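Galería - Planificación y control bimanual

Laboratorio de Manipulación Lekano
Inicio > Investigación > Galerías

La presente galería reúne material del programa de software de manipulación que el Laboratorio Lekano desarrolla junto con el centro Jedley. El programa abarca cuatro líneas: percepción de objetos cotidianos, planificación de trayectorias para dos brazos, control de la fuerza de agarre y herramientas de registro y revisión. Los textos que siguen resumen el estado de cada línea y están dirigidos a los grupos asociados y a los estudiantes de posgrado que se incorporan en septiembre.

El repositorio común contiene en la actualidad 2.045 episodios anotados, de los cuales 714 corresponden a tareas de inserción y extracción de objetos en recipientes estrechos. El resto se distribuye entre apilado, traslado entre brazos y ordenación de superficies. Todos los episodios se almacenan con las lecturas de las articulaciones, las órdenes enviadas a las pinzas y las imágenes sincronizadas.

Planificación de trayectorias
El planificador Bortolotti calcula los movimientos de ambos brazos en un único espacio de configuración. Cuando la tarea requiere un solo brazo, el segundo se trata como obstáculo y conserva una postura de espera definida por el operador. 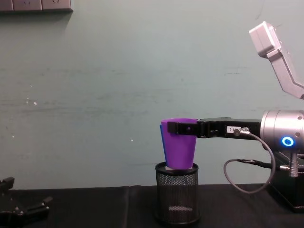 Control de la aproximación vertical
El módulo de control divide toda inserción en tres fases - alineación, descenso y liberación - y asigna a cada una límites propios de velocidad y de esfuerzo. La transición entre fases depende de la posición estimada del objeto respecto al eje del recipiente. Un vaso de plástico morado, sujeto cerca del borde y situado sobre la boca de un portalápices de malla negra, ilustra la dificultad principal: la pinza llega en horizontal desde un lado, de modo que cualquier giro de la muñeca desplaza la base del vaso respecto a la abertura. El controlador corrige esa desviación a 60 Hz.

Percepción
La estimación de la postura combina un modelo de contorno con el ajuste de primitivas geométricas. Las superficies perforadas siguen siendo un caso exigente, dado que el fondo se percibe a través de la pared y puede confundirse con un objeto independiente. La versión vigente incorpora 137 recortes adicionales de recipientes de malla, anotados manualmente.

Herramientas de revisión
El visor Zurnstead permite recorrer un episodio, comparar la trayectoria planificada con la ejecutada y marcar los intervalos que deben excluirse del entrenamiento. Las marcas se guardan en un archivo aparte y no modifican el registro original. En diciembre se añadirá la exportación de intervalos por fase de control.

Acceso al material
Los grupos asociados pueden solicitar los episodios completos mediante el formulario de colaboración. La solicitud deberá indicar la línea de trabajo, la versión del planificador utilizada y el uso previsto de los datos. La reproducción de las imágenes con fines docentes está autorizada siempre que se cite al Laboratorio de Manipulación Lekano.

Galerías relacionadas: Calibración de cámaras - Traslado entre brazos - Bancos de ensayo Jedley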